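Le paquet de Bullow

Severin Kälin rentra de Bullow un peu avant la nuit, par le car de la ligne 24. Il posa sa sacoche dans l'entrée et passa dans la cuisine sans allumer. Sa sœur avait laissé un mot sous la salière. Elle avait vidé le buffet de leur mère et mis de côté ce qui pouvait encore servir. Le reste partait lundi chez Sutcliffe, qui reprenait les meubles et ne discutait pas les prix.

Il lut le mot deux fois. Puis il alluma et regarda la table.

C'était la table de Cloltcombe. Leur père l'avait rapportée dans une remorque, un mois d'avril, et il avait fallu démonter la porte pour la faire entrer. Severin avait 11 ans. Il se souvenait surtout de la poussière de ponçage, qui était restée des semaines dans les rideaux et dans le sucre. Leur père ponçait le soir, après l'atelier, toujours dans le sens du fil. Il n'avait jamais voulu de nappe.

Sutcliffe en donnait quelque 1000 francs. Sa sœur trouvait que c'était bien. Elle habitait Mumham maintenant, au troisième, et la table ne passerait pas dans l'escalier. Lui n'avait qu'une pièce.

Il s'assit à sa place, du côté de la fenêtre.

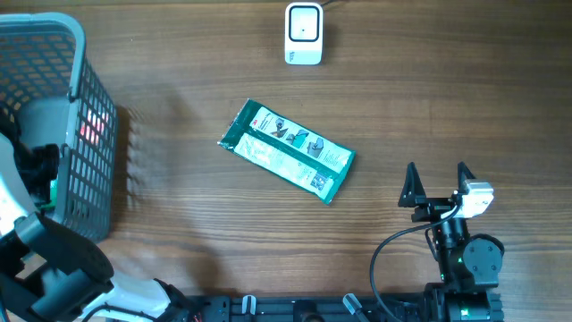
Que fait-on d'une table qu'aucun des deux ne peut prendre ?

On la nettoie, et on la laisse à celui qui vient la chercher.

Severin se leva et fit couler de l'eau tiède dans la bassine. Il mit très peu de savon, comme on le lui avait appris. Il débarrassa tout sur une chaise, le paquet vert avec le reste, et commença par le bout le plus éloigné. Il suivait le fil du bois. Là où leur mère posait son coude pour téléphoner, le vernis était parti depuis longtemps et le chiffon accrochait un peu.

Le téléphone sonna alors qu'il en était à la moitié.

« Tu as trouvé mon mot ? demanda sa sœur.

– Oui.

– Et le paquet ? Je l'ai pris à la droguerie pour la cuisinière, mais si tu en as besoin ailleurs, sers-toi.

– Je fais la table.

– Ne prends pas ça pour la table, tu vas la rayer.

– Je sais. »

Elle ne dit rien pendant un moment. Il entendait une radio derrière elle, et de la vaisselle.

« Sutcliffe ne paiera pas plus parce qu'elle est propre, dit-elle.

– Je sais bien. »

Il raccrocha et finit l'autre moitié. Ensuite il passa dessous, à genoux, avec la lampe de poche. Sous le plateau, leur père avait écrit au crayon les mesures de la porte, puis les avait barrées et recommencées. Severin essuya autour sans toucher aux chiffres.

Quand il eut terminé, il vida la bassine, mit le chiffon à sécher sur le radiateur et remit la salière à sa place. Il plia le mot de sa sœur dans sa poche. Le dernier car passait à vingt et une heures. Il lui restait le temps de faire la cuisinière.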